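How to Test a Gripper on Table Clearing

Updated 2021-12-25 by Tâm Hà

Clearing cups is a fair test of whether a machine can do a household chore yet. The short answer for a two-finger gripper is: sometimes, on a known table, with a person close by. The procedure below gives you a number to put behind that answer.

Before you start

Run the test in a lived-in room and leave the furniture where it is. Use light paper cups and at least one rigid cup. Set the grip force for the paper cups first – a setting tuned on ceramic will crush them.

Procedure

1. Place 4 cups on the table. Stand 3 upright and lay one on its side.
2. Keep the tablecloth on. Printed patterns are a common source of false edges in segmentation.
3. Approach upright cups from the side, fingers open wider than the rim. Close at mid-height.
4. For the tipped cup, align the fingers across the body, lift 2 inches, then rotate the wrist.
5. Stack or bin each cup. Log a drop, a crush or a dragged cloth as a failure.
6. Move the cups and repeat until you have 100 attempts.
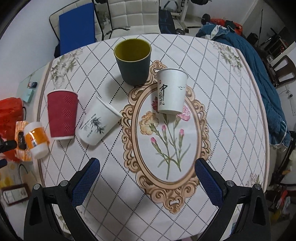
Start layout on the patterned cloth: three cups upright, one paper cup tipped over, gripper fingers open.

Reading the results

Score upright and tipped cups separately. A combined rate hides the tipped cup, where most planners lose time. In our January runs with the Mulline controller, upright grasps were reliable and tipped ones were not. The Letden planner did better on tipped cups but moved too slowly for daily use.

Cups containing liquid need a separate test.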